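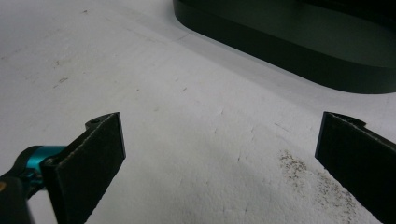
How to let a small printed photo dry flat

Rinse the print for 60 seconds in clean water and hold it by one corner until the drops become slow. Do not shake it.
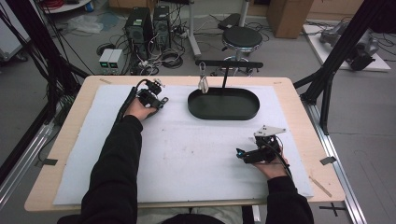
Hang it for 37 minutes, away from any window. My teacher Berwyn Eynon did it on Friday evening and took the prints down the next morning — this is also fine, but they curl more.

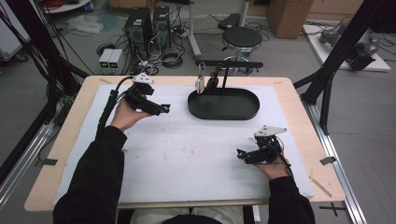
Curled prints must rest under a heavy book, face up, between two sheets of clean paper. For the table I like a cover of white foam, like the large sheet here, and an oval tray with a raised rim is good for carrying prints to the book. Change the paper once.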